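Tevley 4 planner, six months in

Posted July 1, 2019

We put Tevley on both of our cells in December, mostly to get rid of Tritwood, which planned beautifully for one arm and treated the second as a rumor. Tevley plans for two arms at once. It says so on the first page of the manual, and then again on most of the others.

Installation ate an afternoon. The collision checker is the good part: it updates while the arms are moving, and you can set a separate margin for each link. The default margin is so shy that the arms act like strangers in an elevator. Cut it in half before you judge anything. 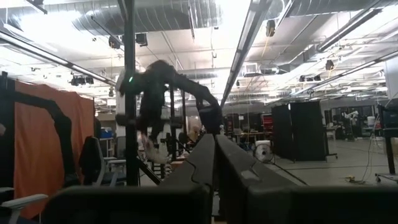
Flutdale wrote in to disagree: leave the margin alone and lower the speed cap first, or you will be chasing phantom stops for a month. Fair enough. I chased them for two weeks.

Sorting snack bars into bins is our usual benchmark. Out of 425 planning requests, 96 came back slower than I would like, nearly all with both arms wanting the same patch of table. 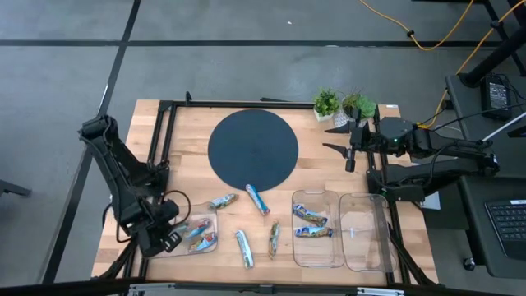
The priority setting helps with that, once you find it under "Advanced – Legacy." The log viewer is still terrible, and search is case sensitive for no reason I can find. The Popescu plug-in fixes the search and breaks the colors. I kept it anyway.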